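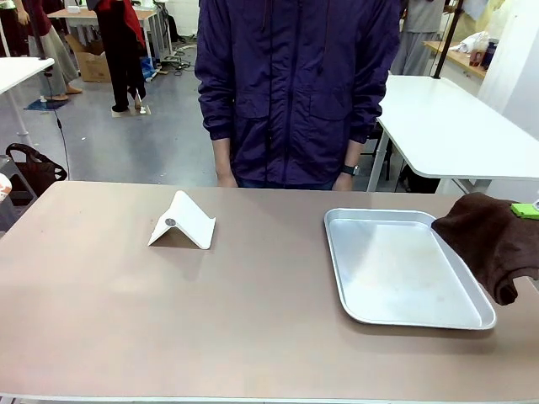
Figure 2. Table with the folded stand, the aluminium tray and the brown cloth.

3.2 Objects and the wiping task

The objects for the study were chosen from what people already have in a small kitchen or a workroom. We wanted things which are cheap, which can be bought again when they are lost, and which do not need any explanation to the participant. The set for the table tasks consists of a tray, a cloth and a stand (Figure 2). The same set was used at both sites, Rostham and Nirnau.

The tray is of aluminium, rectangular, with rounded corners and a sloping rim. We first tried a plastic tray of a similar size, but it slid too easily on the table and the participants held it with one hand all the time, so that the wiping was always done with the other hand only. The metal tray stays better in its place. It has a second advantage for our question, namely that the bottom is dull and shows smudges and lighter patches. Several participants went on wiping such marks for a long time, although the marks belonged to the metal and could not be removed. We come back to this in Section 5, where we discuss how people decide that a surface is clean enough.

The cloth is dark brown. Fehr had used white cloths in her earlier work on household tidying, and in her notes she remarks that people look at a white cloth after each stroke in order to see the dirt on it. With a dark cloth this is hardly possible, and they must look at the tray itself. We therefore kept to one colour in all sessions. The cloth was not ironed and it was not folded in advance. How it is bunched at the beginning of a trial has an influence on the first stroke, and we considered it more natural to leave this open than to prescribe a fold.

The stand is white and folded in the form of a small tent, with a dark grey disc on one panel. It has no role in the wiping. It was placed to the left of the tray as an object which the participant may leave where it is or may move away in order to have more space. In the pilot sessions we had no such object, and Lavoie pointed out that a real kitchen table is seldom so free. With the stand on the table we could note if people clear the place before they begin to clean, or if they clean around the things.

3.3 Table and position of the tray

The table is large and has a smooth surface in a muted tone between mauve and beige. It was supplied by Fortin and is the same model at the two sites. We asked for a surface without pattern, as crumbs and drops are easier to find on it afterwards. The tray was laid diagonally, with one corner towards the front of the table. A tray which lies parallel to the edge invites long strokes from left to right, and in the pilot almost all participants made only these. With the diagonal position we observed more variety, including short strokes along the rim and circular movements in the corners.

Each session contained 40 trials and lasted around 30 minutes, with a pause in the middle. After each trial the tray was put back in its position by hand, without a template. Small differences between the trials are therefore present and we did not correct them. In total 3,907 trials were kept for the analysis. A trial was left out when the cloth had fallen from the table or when the tray was turned over by accident.

The notes on each trial were written in the Kumitz scheme, which separates the wiping of the bottom, the wiping of the rim and the handling of other objects. The third category was added by us for the stand.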